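동네 물건 나눔 장터, 수요일 저녁에도 열린다

우리 동네 사람들이라면 반가워할 소식 하나 들고 왔어요. 토요일에만 열리던 플롯우드(Flotwood) 나눔 장터가 3월부터는 수요일 저녁에도 문을 연다고 합니다! 저처럼 주말에 일하는 사람은 늘 구경도 못 하고 지나갔는데, 드디어 갈 수 있게 됐네요.

시간은 저녁 7시부터 2시간이고, 장소는 그대로 레렉(Lereck) 상가 1층입니다. 자리는 모두 16개, 참가비는 한 자리에 2000원이에요. 신청은 상가 안내 데스크에서 받는데 전화로는 안 된다고 하니 퇴근길에 들르시는 게 좋겠어요. 저는 어제 가서 이름을 적고 왔습니다(줄이 생각보다 길더라고요).

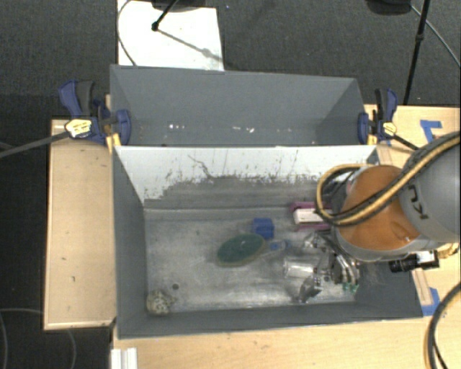
지난달 토요일 장터에는 200명이 다녀갔다고 해요. 그릇이랑 아이들 책이 제일 먼저 나가고, 겨울옷은 끝까지 남는 편이라고 하네요. 저도 안 입는 코트가 두 벌 있어서 살짝 걱정이지만 일단 들고 나가 보려고요.

달라지는 점도 있어요. 수요일에는 먹을거리를 팔 수 없고, 대신 옆집 빵집 방가시(Bangash)가 그날만 문을 늦게 닫기로 했답니다. 장 보고 나서 단팥빵 하나 사 먹으면 딱이겠죠? 주차는 상가 뒤편에 할 수 있는데 자리가 넉넉하지 않으니 가까운 분들은 걸어오시는 편이 나아요. 남은 물건은 각자 도로 가져가야 하니 장바구니도 꼭 챙기세요. 비가 와도 장터는 그대로 열립니다.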